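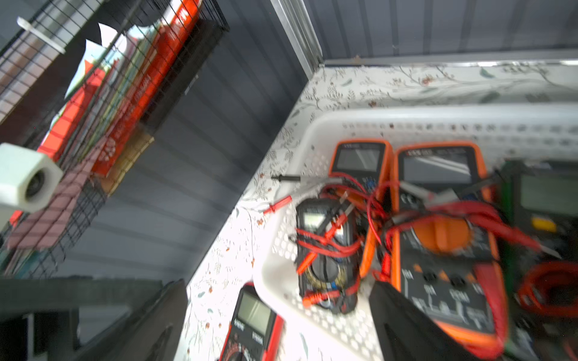 Susdale workshop puts old meters to work teaching a robot

Published 5th January

Anyone who has ever reached into a drawer for a single cable and come up with the whole nest will feel some sympathy for the robot at Cativik, the small automation firm in Susdale that has spent the winter teaching a machine to tidy up after electricians.

The job sounds simple enough when Hanna Nowicki explains it. A plastic basket goes on the table, filled with multimeters and their red test leads, and a person guides the arm by hand controls as it takes the meters out or puts them back. Every run is recorded, from the view of the small camera near the gripper to the movement of each joint, and the recordings become the examples that the learning system studies later on.

"People picture us writing clever code all day, and I suppose there is some of that," said Nowicki, who leads the collecting work. "But most of my week goes into moving meters in and out of a basket, and then doing it again with the basket turned a little."

The meters are a mixed lot, and the team wanted it that way. There are big ones with orange frames, a smaller black one with its leads wound tightly around the body, a dark green one, and a red-and-black one that may start a run outside the basket. The leads are the hard part. A meter has a firm shape that a gripper can close on, but a lead bends, slips under its neighbors and hangs on to whatever is next to it, so a good grip on one meter can bring a second one along for the ride.

Cativik began the work with its partner Szewczyk, a repair and calibration shop on the other side of town that lends out test gear to schools and building crews. Meters come back to the shop in every sort of tangle, and sorting them takes up time the staff would much prefer to spend at the bench. The two firms have given their joint project the name Manolance, and they hope it will one day handle that first sorting by itself.

So far the team has saved 100 runs, shared out between two operators who trade places whenever their hands get tired. Runs that go wrong are kept too – a dropped meter or a missed grip gets a short note and goes into the same collection, so that the system has some slips to study along with the clean work.

The patterned covering on the table, with its leafy branches and little orange berries, has won a few admirers among visitors, and Nowicki says she is fond of it herself. She plans to swap in three other coverings before long, to keep the system from getting too used to one background.

A first trial at the Szewczyk shop is planned for February, with one basket and a person standing by.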